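Ritgate adds larger towable platform to its inflatable range

September 24, 2023

Ritgate has added a second size to its Marwat line of inflatable water platforms, aimed at lake users who moor a platform close to shore and tow it short distances at low speed. Deliveries to dealers begin in October.

The new model is 470 cm long and 200 cm wide when inflated. The existing platform, at 385 cm, stays on sale with the same width and the same valve layout, so pumps and adaptors bought for one will fit the other.

Both sizes use drop-stitch construction in the deck and a separate air chamber in the perimeter tube. The two chambers are filled independently, deck first, and the tube should be brought up to pressure only when the deck is firm. Overfilling the tube on land is the usual cause of seam strain – air left in the sun expands, and the relief valve is fitted to the deck alone. 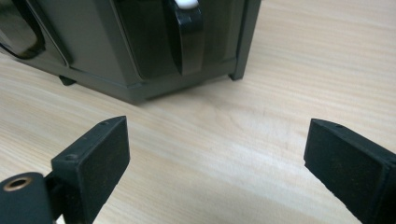 Front of the unit, with the black handle at the centre.

The towing point has been moved. On the first model it was a single stitched loop at the bow, which loaded one seam when the boat turned. The larger platform has 2 welded plates joined by a bridle, and the line clips to a steel ring in the middle. Rainer Ostermann, product engineer at Ritgate, said the bridle "keeps the bow square to the line in a gentle turn, and lets you use a shorter rope". Towing with people on board is still excluded by the manual.

Owners of the smaller platform can have the plates fitted by a dealer. The work needs a heated press and cannot be done at home with the glue in the repair kit.

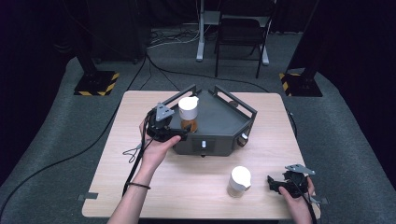

Mooring is by four rings on the underside, one near each corner. Ritgate recommends two anchors set in opposite directions where the wind shifts through the day, with enough slack for changes in water level.

The boarding ladder, a three-step folding type, is now sold separately for both sizes. Zedov and Parkeo will stock the full range, including spare valves and the bridle as a replacement part. Prices have not been announced.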